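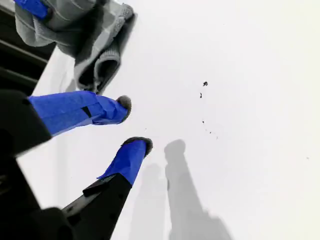 How long should a village hall keep its booking records?
Six full years after the booking ended, plus the current one.

Slide 2. Start with Arkeck. The hall there had 583 booking forms in a cupboard, going back further than anyone needed. Once the old ones were weeded out, the rest fitted on one shelf. Pause for questions on paper copies.

Slide 3. What goes on the form. Name of hirer, phone number, date, room, start and finish times, deposit paid. Drotwood also asks for the number of chairs. Mention that the deposit column is the one people leave blank.

Slide 4. Deposits. Arkeck charges £40 and returns it within two weeks. Jasby keeps it on account for regular hirers, who prefer that. Read out the Jasby wording slowly, people will want to write it down.

Slide 5. Double bookings. One diary, kept in one place. Provisional bookings in pencil, confirmed in ink. If the diary is online, print the month ahead and pin it by the door. Drotwood had two clashes in September, both from phone bookings that were never written in.

Slide 6. Getting rid of old forms. Shred them. Note the date and the years covered in the back of the diary.

Handout is the blank form, two sides. Spare copies on the table by the tea urn.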